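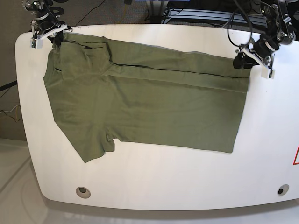 Gundesix Round-Edge Table, white: seven months in

I bought this table in March to eat breakfast at, and I want to say up front that I have eaten breakfast at it maybe a dozen times. The rest of the time it has been my laundry table, and I have grown so fond of it in that job that I finally sat down to write the review the store keeps emailing me about.

Some background. For years I folded T-shirts on the bed, which meant folding them on a quilt, which meant every sleeve slid off into a wrinkle the moment I let go. My neighbor Selamawit folds on the top of her dryer and swears by it, but she is a good deal shorter than I am and my back won't have it. So one evening I dumped a basket of clean shirts on the new table just to get them off the couch, and folded the first one right there, and oh, what a difference! A big hard surface lets you lay a shirt out sideways, the whole length of it, and turn the long edge over in one go from collar to hem. The sleeve goes over on top, you smooth it down with your palm, and then you do the other side.

The finish is matte, and I think that matters more than the size. My old kitchen table (a glossy Lutik, may it rest in my brother-in-law's garage) was so slick that cotton skated around on it. The Gundesix has just enough grip that a soft tee stays where you put it. It's pale, too, so you can see at a glance whether your fold is running straight or wandering off toward the hem, as mine do when I'm watching television. Dark and medium colors show up beautifully. White undershirts are another story, and I do those by feel.

Now the curved edge. I bought it for looks, and I do love the looks, but I'll admit I miss a straight side to line a hem up against. Kalkidan, my daughter, lays a ruler down when she wants her stack to match, and I've stopped teasing her for it. On the plus side, I have not once bruised my hip going past with a full basket, and nothing snags on the rim, sweaters included.

Cleaning is a damp cloth. It does pick up lint and you will see it, particularly after a load of dark towels. Coffee came off fine. Turmeric took two tries and some baking soda, and there's the faintest shadow left if you know where to look.

Assembly took my husband Wondimu and me most of a Sunday afternoon. The instructions are all drawings and one of them is upside down. Get a second person for the part where you flip it over, please, it's heavier than it looks.

Would I buy it again? Yes, and in the same white. If you mostly fold big sheets you may want something longer, but for shirts, pajamas and kids' things I couldn't be happier. Four stars, with the missing one for the turmeric and that upside-down drawing.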